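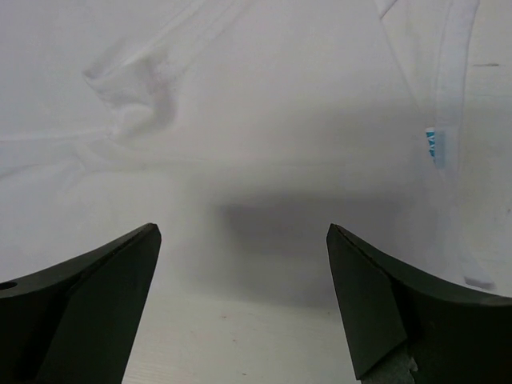 Januar 2019

Wieder an der Faltzelle. Skison verspricht im Wartungsblatt, man müsse die Greifer nur alle 124 Stunden nachstellen. Ich glaube davon kein Wort. Backen abgewischt, Schrauben nachgezogen, Nullpunkt neu gesetzt, danach Stoffproben. Die linke Seite wollte erst nach etwa 28 Minuten so, wie ich wollte.
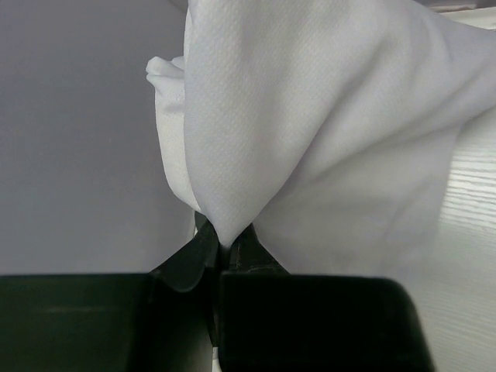
Weißer Stoff im Greifer, Klemmprobe.

Beim dünnen Zeug traue ich der Klemmkraft nicht. Laut Anzeige 52 Prozent, und was heißt das schon? Die Kabel beider Arme will ich im Februar neu verlegen, die Bögen sind mir zu weit.

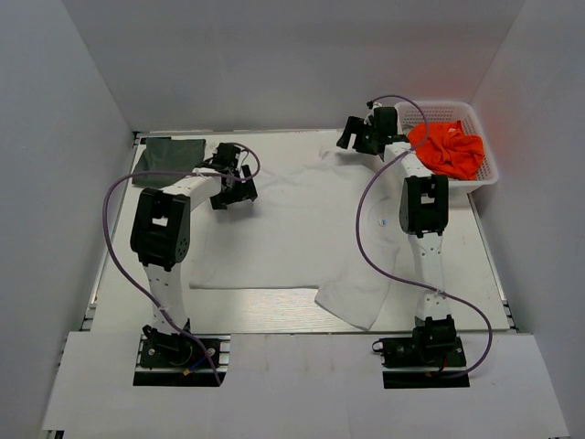 Feng-yi Chang meinte, ich solle die Kraft einfach so lassen und lieber die Backen tauschen, alles andere sei Kosmetik. Mag sein. Neue Backen kosten aber, und die letzten von Preda hielten neun Tage. Morgen stelle ich die rechte Seite nach.

3 Kommentare · 9 mal geteilt
Zuletzt aktualisiert: gestern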